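3.2 Small items kept in sleeves and boxes

The second part of the Hutonska study concerns the desk surface and the small belongings that gather on it. Following Dissanayake, we treat as a small item anything that can be held in one hand and that has no fixed place of its own. Cards, tokens, tape and writing materials fall within this group.

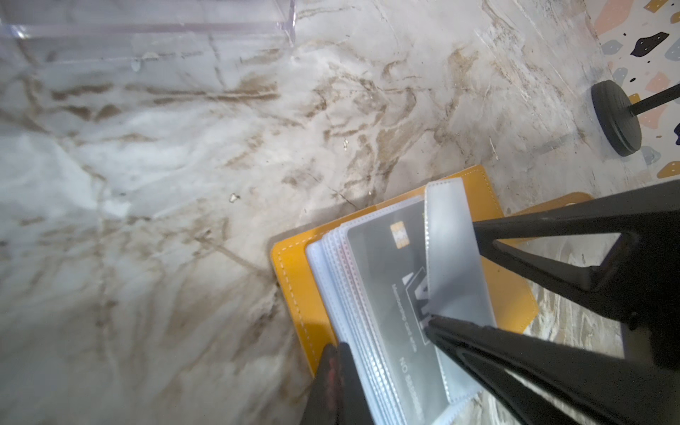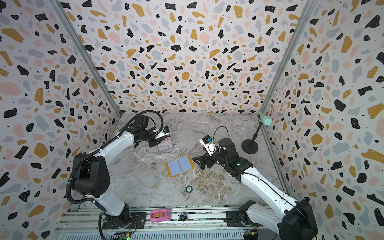

Figure 6. Small items on a marble-patterned surface. First panel: card holder with clear sleeves. Second panel: wider view of the tabletop.

Participants in the Tulesen group were asked to keep their cards in a sleeved holder for nine weeks, while those in the Skarnetti group used a lidded box. Both groups completed a short diary each Thursday. Of the 70 participants, ten withdrew before the final diary and are left out of the results given in this section.

The diaries suggest that sleeves suit cards that are needed often, as each card can be seen without removing the others. Several participants noted, however, that thin plastic sleeves cling together when new – a complaint that became less common after the third week. Boxes were preferred for items of uneven shape, and for cards that were kept but seldom used.

A further difference appeared in the way items were returned. Participants using the holder tended to put a card back at once, whereas those using the box reported leaving cards on the desk until the evening. We return to this point in Section 4, where the size of the desk is also considered.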